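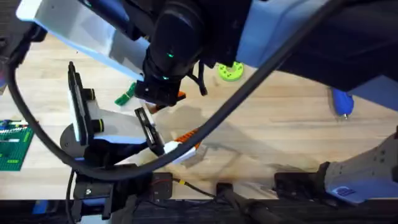
Moving to Hudevell, month one

OK so quick update before I lose the kitchen table to boxes again. We are in. Mostly. The couch is still in the hallway, on its side, and we climb over it to get to the bathroom. The movers couldn't get it round the corner and I couldn't either, and I tried with the feet off. If anyone has done the thing where you take the door frame out please write to me.

Hudevell is smaller than I remembered from the visit. One main street, a bakery that sells out before 9, a hardware store that seems to have every screw ever made and no light bulbs. The bus to Vuvanberg goes four times a day and the last one back is at 6:40 pm, so forget going to the movies unless you have a car. We do have a car. It's at the shop. Clutch.

The apartment

Third floor, no elevator. 700 a month, heat included, and I checked twice that it said heat included. Big windows on the street side. Tiny window in the kitchen that opens onto somebody else's wall, so the smell of frying onions just sort of stays with you. I've started cooking onions on weekends only.

Floors slope. Put a pencil down by the front door and it will roll to the bedroom. I shimmed the bookcase with folded cereal box and it's holding so far.

The water heater makes a noise like someone dragging a chair. First night I got up to look. Now I sleep right through it.

What I should have done differently

Labeled the boxes. I wrote MISC on so many of them. Found the can opener inside a boot. Still haven't found the shower curtain, bought a new one, will obviously find the old one tomorow.

Measured the couch. See above.

Changed my address with the bank before the move and not after — they mailed the new card to the old place and then wanted me to confirm who I was with the card I didn't have. Two phone calls, then a form, then another phone call where they told me the form was the wrong form. 

Kept one pan out. We ate sandwiches for three days. Good sandwiches, but still.

The money part

People asked so. The truck was 320 with the mileage, which was less than I'd feared. Boxes were free from the liquor store in Gellanum, they're small and strong and perfect for books, take as many as they'll give you. What got us was all the little stuff. Curtain rods. Extension cords. A plunger. A second plunger becuase the first one was the wrong kind. I stopped saving the receipts after a while, which is not like me.

Deposit on the old place hasn't come back yet. They have until the end of June. I left it cleaner than I found it, even did the oven, so if they try the carpet thing again I'm going to be loud about it.

Things I like so far

The light in the morning. Comes straight down the street and hits the wall over the table, and for a bit the whole place looks like someone with taste lives here.

Walking to get groceries. I carry less and waste less. My arms hurt.

The path along the Enache. It starts behind the school and follows the water all the way out to the old mill, flat the whole way, benches where you want them. I go after dinner most nights. Herons! More than one. I've gotten weirdly attached to the one that stands by the second bridge and ignores everybody.

Quiet after 10. Like, really quiet. Took a week to get used to and now I don't want to go back.

Next up: paint for the bedroom (it's a sort of old mustard right now, can't stay), a real lamp, and the couch. Always the couch. Will post pictures of the bedroom when there's somewhere to stand in it.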